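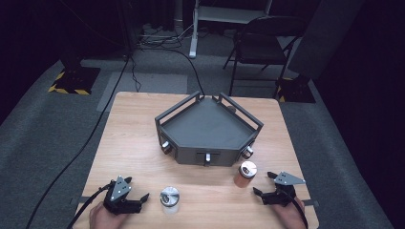
Jirnbridge Facilities Forum | Workroom Equipment and Supplies Team
Category: Benches & Fixtures > Layout

bench_office_2
Members are asked to comment on the proposed layout for the wooden tables. The dark gray five-sided tray would remain at the center, with its silver pegs facing the front and sides. The two containers with metal lids, one orange-brown and one white, would stand in front of it. The Nevex order for further containers is on hold until a layout is agreed.

mvdw_stores
Stores supports the proposal. We would ask that the orange container be kept on the right, as it is now. Item 104 in the supply list should be amended to match.

karst338
I do not agree. Containers placed in front of the tray stand between the user and the front pegs. The open rails at the back leave the rear of the table free, and the containers should go there.

mvdw_stores
Reaching over the rails is less convenient than reaching around a container. The white one is also very near the front edge and could be moved inward.

karst338
I accept the point about the white container. My objection to the orange one stands.

bench_office_2
Both views are recorded. The front layout will be used through March, with the white container moved inward. Comments on the rear layout may be added to this thread.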